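Notebook, chores bench
March 15, 2023

Tidy-up tasks, small stuff. Carrying on from the December list (the one taped inside the cupboard at Ostcombe, half of it still not tried). Writing fast, have to be out by lunch.

Question for today is the same as ever: can any of this be handed to a machine yet, and if so which bits. Wavanbridge people want a yes/no per chore. They're not getting a yes/no. They're getting a page of maybes, sorry.

Chores on the sheet:
sorting a jewelry tin
folding a hand towel
putting socks in a drawer
clearing a nightstand

Only looked at the tin properly. Others get a line each at the end.

Why the tin — everybody at Ueda keeps showing boxes and cups. Fine, boxes and cups are mostly done, on a good day, on a plain table. A tin of beads is what people have at home. Mixed sizes, shiny walls, things lying on top of other things, and a soft surface underneath so the whole tin shifts if you lean on it. I'd call it a 5 minute chore for a ten year old. Hand-held grippers, person doing the moving, so no planner to blame.

Rules I set: one piece at a time, lift it clear of the rim, set it down on the cloth, don't drag the tin. Dragging the tin counts as a miss. So does pinching two pieces together, even if both come out ok.
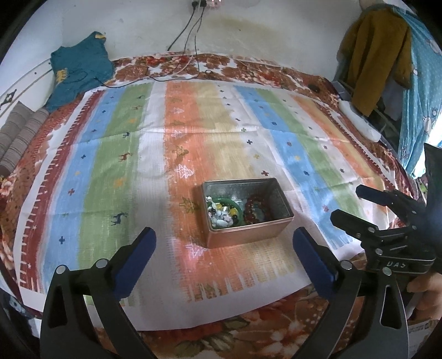 Tin on the striped cloth. Green bangle left, stones and beads heaped partly over it, dark red bracelet to the right.

Things to note on the layout, before I forget. Right end of the tin is bare metal and it throws light back. Good for getting a finger down, bad for anyone trying to do depth off it. If Gememance ever send the new depth numbers I want to see that corner first.

Bangle is the easy pick on paper. Ring shape, you can go in one finger inside and one outside. But the pile is lying on part of it, so lift it first and you tip stones everywhere. A person sees that and clears the pile first without thinking about it. Or gives the thing a little wiggle. Wiggling is a whole skill and I don't know how to write it on the sheet. Left the box blank.

Bracelet — beaded, so it doesn't hold its shape once it's up. Where you grab it decides where it lands. My guess is that a policy trained on rigid stuff treats it as a ring and gets a surprise.

Flat white stone is the one I'd bet against. Padded fingertips are great on anything with sides. On something flat and smooth there's not much side to get hold of. Fingernails! A person uses a fingernail, or slides it up against the wall of the tin. Could try the slide with the grippers, two hands, one to steady the tin. Needs the rule about dragging to be rewritten, steadying isn't dragging. TODO.

Cloth is busy too. Stripes, deer, trees, crosses, all of it. Keep it. Plain gray mats are how we ended up with 49 on the bench and 27 in the flat, same task, same week. I know one of the sheets was scored too generously but not by that much. Real bedrooms have paterns in them.

One for the software side: light beads put down on a white stripe will be a pain to find again for the put-back half of the task. Red on dark red same thing. Don't "fix" this by moving the cloth around. Log it.

Where I am on the yes/no:

emptying a tin, big pieces, one at a time: close. Would let it run with me in the room.
emptying it completly, flat and tiny pieces included: no.
sorting by kind once it's all out: the seeing part is probably fine, the picking part is the same problem over again.
putting it all back so the owner isn't annoyed: no, and I don't know how to score annoyed.

Other three, quick. Towel is ok if it starts flat, which it never does. Socks, 3 tries on paper only, the drawer is the hard bit, not the socks. Nightstand not looked at — skip until somebody decides whether a half-full glass of water is in or out. I vote in.

Speed. Everyone asks. Slow. Slower than doing it yourself and you'd have to stand there anyway. For a workshop that might be alright, sorting washers overnight who cares if it takes till morning. At home I don't see it paying yet for anything this small.

For next time
reword drag rule (see above)
2 more tins, one deep one shallow, not shiny if we can find one
same tin on a hard table, same rules, so there's something to compare the soft bed with
ask Ueda what finger pads they use, ours feel thick for this
score sheet needs a column for "got it but ugly"

Charge everything before leaving. Sheets go in the blue folder, not the tray.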